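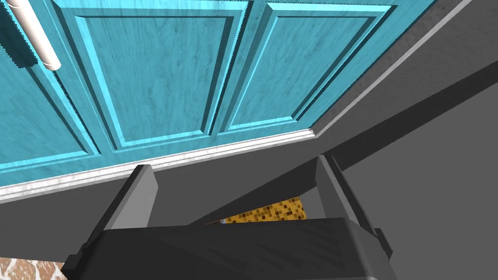
Turquoise cabinet door, raised panels, render.

June 26, 2022

Hauling contracts on the Prorero test server. Thaddäus reported that courier jobs to Riedl station were paying out twice if the hauler docked during the hourly market update. I couldn't get it to happen by hand, so I left two test accounts running the Prasero to Riedl route on a script overnight.

Result: 433 deliveries, 11 double payments. All 11 fell inside the market update. Cargo was removed once every time, so it's only the money that goes wrong.

Cause, as far as I can tell: the dock event and the market update both look for finished contracts, and both are allowed to close them. The contract is marked as paid at the end of the job when it should be marked at the start. Old code, from before last December's station rewrite. I'd forgotten the market update touched contracts at all.

Changed so far:

- contract is locked before payment, released after
- market update skips anything locked and picks it up next time round
- wallet log now shows which of the two made the payment

Ran the script again with update set to every minute. No doubles in the first 12 updates, then the server ran out of disk because I'd left full logging on. Cleared it, logging turned down, run restarted. Will look after supper.

Collateral is a separate problem. If the hauler's ship is lost in the same second the contract expires, the collateral goes back to the hauler and the issuer gets nothing. Prantl thinks the corporations on Osateo already know about it and have been timing their losses. Haven't checked the kill records yet. Don't put this one in the public patch notes until it's fixed.

To do: ask Thaddäus whether we take back the extra money from live accounts or let it go. I'd let the small ones go. Also the contract window still shows the old reward after an edit until you close and reopen it.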